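Automation | Site visits
March
By Balthasar Koller

The March visit went to the Clolari handling lab, where members were shown a two-arm cell working on garments. Gebhard Sutter ran the session and took most of the questions. The group was split in 2, with one half at the cell and the other in the meeting room going over the data, and then the halves traded places.

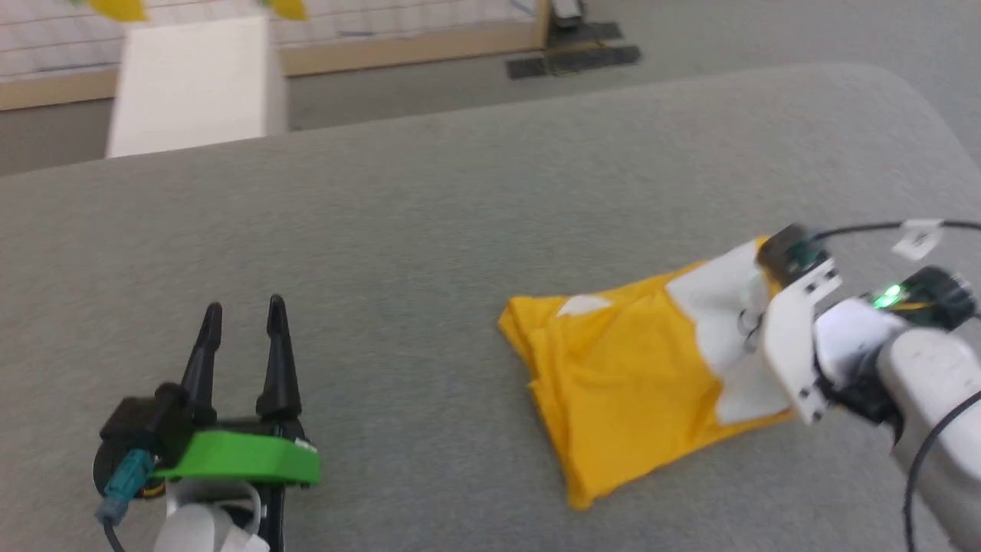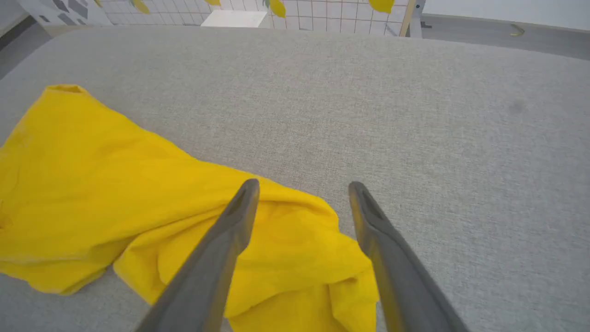 Clolari garment cell: the yellow garment on the padded gray work surface, with robot grippers at work height in both views.

The task is easy to state. A garment is dropped on the surface in a heap, and the arms have to find an edge, lift it, spread the cloth and fold it. Sutter spent most of his talk on the first step. A rigid part has a known shape, and once its position is measured the grasp can be computed. Cloth has no fixed shape, and an edge that can be gripped may be under two layers of fabric. In the heap we looked at, the yellow cloth was bunched into thick folds, and the white section on the right side was the part the right gripper was over in the first picture. Color contrast of that kind helps the software. A single-color garment is harder, and a black one is harder again.

The padded surface drew several questions. The lab started with a rigid board and gave it up. On a hard surface the fingertips have to stop at exactly the right height to get under a single layer of cloth. If they stop high they miss, and if they go low the arm faults. Padding lets the tips press in slightly and close with fabric between them. The cost is that the surface moves a little under load, so height readings taken before contact are less reliable afterward. Sutter considers this a fair trade for garments and a poor one for anything small and flat.

The two grippers in the cell are not alike. One has black pointed fingers on a green printed mount, and the other is mostly white, with angled plate-like fingers and a camera module mounted on it. Printed parts came up in the discussion afterward. Members from the Baumgartner plant asked about wear, and the answer was that mounts are cheap to reprint and are checked after every 1000 cycles. Fingertips wear faster and are replaced on inspection.

Control is partly learned from recorded runs. The lab collects them in sets of 100 per garment type, with the starting heap changed each time. A wrist view is recorded alongside a wider one. The wide view shows where the garment is, and the wrist view shows whether the fingers straddle a fold or have come down beside it. Anyone who has tried to pick up a shirt collar with pliers will see the need for the second one.

Throughput is low. Sutter gave no cycle time and said he would not until the failure cases are sorted. The most common failure is picking up two layers where one was intended. The next is a grasp that holds during the lift and slips during the spread. Recovery is handled by dropping the garment and starting over, up to 10 attempts, after which the cell stops and calls an operator.

Questions that ran past the time available - mainly on guarding and on stop categories - will be answered in writing. Send any others to the visits desk before the end of the month. The next visit is to the Privow packaging line. Safety shoes are required there, and places are limited by the size of the viewing walkway.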